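Início Notícias Oficina Arquivo Contactos
Boletim > Têxteis > Malhas finas

Dobragem de malhas: procedimento revisto

A partir de agosto, as camisolas de malha fina passam a ser dobradas em mesa, sem cabide intermédio. O lote Cadanska tem 202 peças e segue para a prateleira 7. Johannes Baloyi mantém o registo de entradas.
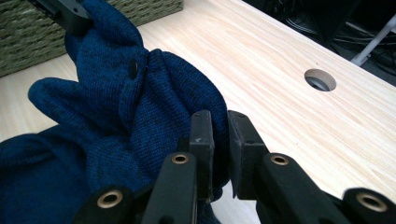

A peça é estendida com a frente para baixo e as mangas cruzam-se nas costas, sem esticar o punho. Seguem-se duas dobras na horizontal – a primeira pela linha da cintura. Pilhas com mais de 4 camisolas marcam o vinco na peça de baixo e devem ser divididas.

As malhas escuras ficam separadas das claras. Borbotos e fios puxados anotam-se na ficha antes da dobragem. Dúvidas sobre as fichas: Nimal Seneviratne, extensão 285.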